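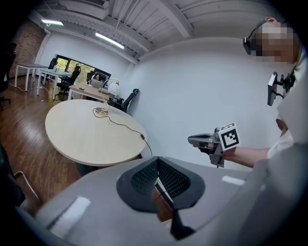
Window and frame cleaning: summer news
24 July 2019

The summer round is running to time again after the wet start to the month. Customers in Lalska who were moved back a week have now all been done, and the next visit will be on the usual eight-week cycle.

We have had a lot of calls about white uPVC frames going green on the north side of the house. A normal window clean will not shift this, as the growth sits in the corners and under the sills. It needs a separate wash with a soft brush and a mild cleaner, then a rinse with pure water. For most semis the price is £68, including the front door and any fascias we can reach from the ground. Conservatory roofs are quoted separately.

Tiago Coelho has taken over the Quintero Road side of the round. He will text the evening before, so please make sure we have your current mobile number and leave side gates unlocked. If the gate is locked we will clean the front only and charge half.

We have also put a second tank in the older van. It holds 300 litres, enough for a full morning without going back to fill up - useful on the larger houses at Brestetti Park, where outside taps are few.

Bookings for solar panel cleaning in September are open now. Payment is by bank transfer or cash as before. We no longer take cheques.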